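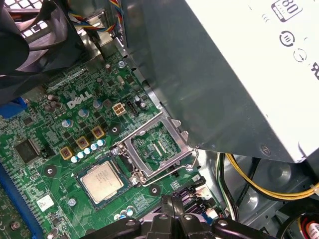 Fig. 1. Dell motherboard with the CPU socket open and the processor resting on the board.

Unit 4: Adapting the Young Adult Novel for the Screen

Reading for this unit: Griltasley, chapters 1 to 9, and the first 30 pages of the shooting script. Both are in the course folder.

1. The problem of the inside voice

Most young adult novels are told in first person, often in present tense. The reader gets the narrator's thoughts on every page. A film has to put those thoughts somewhere or drop them. The usual choices are voiceover, a friend to talk to, or text on the screen.

Griltasley uses all three in the book's first act. The narrator, a girl who repairs computers in her uncle's shop, writes long messages to a boy she has met once. In the novel the messages run for whole chapters. In the script they are cut to a few lines each, and what she leaves unsent is carried by the actor's face.

2. Compression

A page of script is usually counted as one minute of screen time. The scene we will look at in class, the first meeting at the bus station, is 2,000 words in the novel. In the script it is 439. Mark what was removed and sort it:

- description the camera can handle
- thoughts
- backstory
- dialogue that repeats something already known

Backstory is the largest group here. The mother's illness is not mentioned until the second act — a big change, and one that readers of the book complained about.

3. The love story as structure

Teen romance on screen tends to keep the couple apart by one clear obstacle: illness, distance, family, a secret. The novel has two, distance and the uncle's debt. The script keeps distance and turns the debt into a subplot. Look at how this affects the ending. The last chapter is resolved by a phone call, and the film needs the two of them in one room.

4. Terms

Beat: the smallest unit of change in a scene.
Logline: the story in one or two sentences.
Tie-in edition: a reprint of the novel with the film's poster as its cover.

For next time

Choose a scene from any young adult novel and adapt it. Maximum 500 words, standard script format. Attach a photocopy of the original pages. No voiceover.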